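Breltov opens bench for teaching robots by hand

November 2023

Engineering firm Breltov has opened a test bench where people with no programming background can show a robot arm how to carry out simple jobs.

The bench, at the company's Drunidis site, will be used to collect recorded demonstrations of everyday tasks such as picking up a cup, moving it and putting it down again. The person doing the teaching can either hold the arm and guide it through the movement or steer it from a nearby desk using a hand controller.

Breltov said 2058 demonstrations had been recorded during a trial period and that it was aiming for 2990 by the end of December. Each one is checked by a member of staff before it is kept. Attempts in which the teacher stops halfway or starts again are stored separately.

Rizwan Gilani, who runs the project, said the first weeks had been spent on the layout of the table.

"We had a bare table to begin with and people put things down wherever they liked," he said. "You ended up with hundreds of recordings from the same corner. Once we had lines to work to, we could ask for a cup in a given spot and know where it was meant to be."

The firm employs 20 people at Drunidis, of whom three work on the bench full time. Other staff take turns as teachers for an hour at a time. Gilani said sessions had been two hours long at first, but the quality of the movements dropped in the second hour and the rota was changed.

Guiding the arm by hand is quicker to learn, according to the team, but the teacher's own arm can get in the way of the cameras. Remote control avoids this, though new teachers tend to move in short, jerky steps until they get used to it. Most of the recordings planned for the rest of the year will be done by remote control.

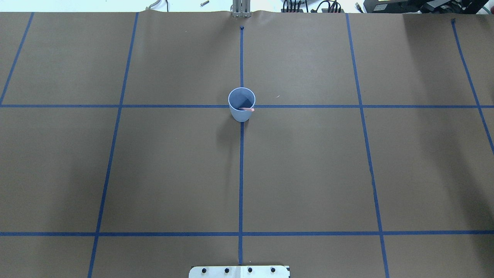 The tasks are kept short. A teacher is given a starting position for the object and a position to finish in, and the start is shifted between attempts so that the robot does not learn only one path. Blue tape on brown paper marks out the grid.

Osaze Oyewole, who trains the teachers, said most people could produce a usable recording by the end of their first session. "The hard part is getting them to slow down near the object," he said. "They rush the last bit and clip the rim."

The recordings will be used with Podia, the company's control software, and shared with its project partner Nzioka, which is working on arms for small packing rooms. Breltov said it had not yet decided whether to make any of the material public.

A second bench is planned for the same site next year.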